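The Other End

Struan Purves had carried tables with Lachlan MacBrayne for nearly nine years, and he knew when Lachlan was about to let go. 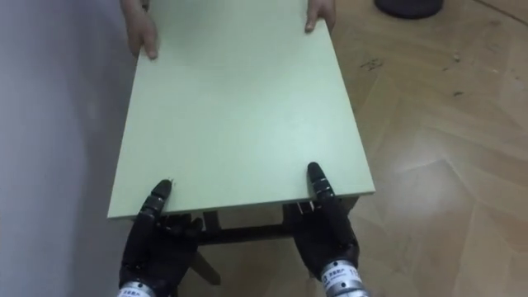

"Ready?" Struan said, out of habit.

The Skotine said nothing. It had a voice, but Varghese had turned the voice off after complaints from the Wednesday crew.

They lifted. It lifted exactly as high as he did, which he disliked. Lachlan had always gone a bit high on the left, and you leaned into that and didn't think about it.

"You're fighting it," said Cameron Geddes from the doorway, with his tablet. "Just walk. It follows."

"What if I trip?"

"It stops."

"Lachlan used to swear. I could tell from the swearing how bad it was."

Cameron wrote something down. The brochure said the machine was good for 3000 lifts between services. It also said it would free staff for more rewarding work, and Struan had been waiting since November to hear what that was. Lachlan had been freed first. He was stacking shelves at Zarkgate, 4 till midnight.

"Shewit likes it," Cameron said.

"Shewit's been here two weeks."

They shuffled along by the wall. Struan's shoulder hurt in the usual place. He had been told it wouldn't.

"Down," he said, and bent, and the far end went down with him, level, without a sound.

"See?" said Cameron.

"How many more?"

"Three."

Struan wiped his hands on his trousers and took hold of the next one.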